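The long life of the everyday plate

Most households own more plates than people, and few can say where the plates came from. The dinner plate as we know it is a fairly recent arrival. For much of the Middle Ages, European diners ate from trenchers, which were thick slices of stale bread and later flat pieces of wood.
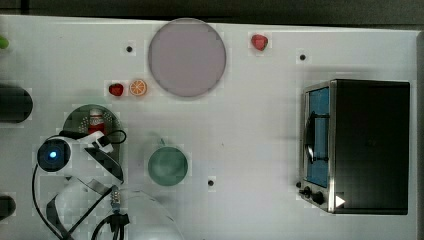 Glazed pottery was common long before then, but a matching set for every person at the table was a luxury. That changed when factories learned to press and fire large numbers of identical pieces. By the late 1800s, a working family could buy a set and replace the broken ones.

Skelmont, a small pottery in regional Victoria, still makes tableware in much the same way. Clay is pressed over a plaster mould, trimmed, dried and fired twice. The second firing sets the glaze. A full kiln holds 324 pieces and takes two days to heat and cool. Around 9 per cent of each load is sold as seconds, mostly for pinholes or a slight warp.

Colour is the hardest part to keep steady. The same grey glaze can come out bluer at the back of the kiln than at the front. Skelmont sorts its plates by shade before packing, so that a set bought in February may not quite match one bought in winter.

The shape has changed too. Older plates had a wide rim, useful for salt or mustard. The newer coupe style has almost no rim and curves up at the edge. Shezi, a Melbourne homewares shop that stocks both, now sells far more coupe plates, and its customers tend to choose muted colours over white.

Size matters when buying. Many cupboards in older houses are too shallow for a plate wider than 27 centimetres, and a plate that fits the cupboard may still foul the spray arm of the dishwasher. Measure both before ordering. A stack of heavy stoneware should also go on a low shelf, with the bowls kept separately.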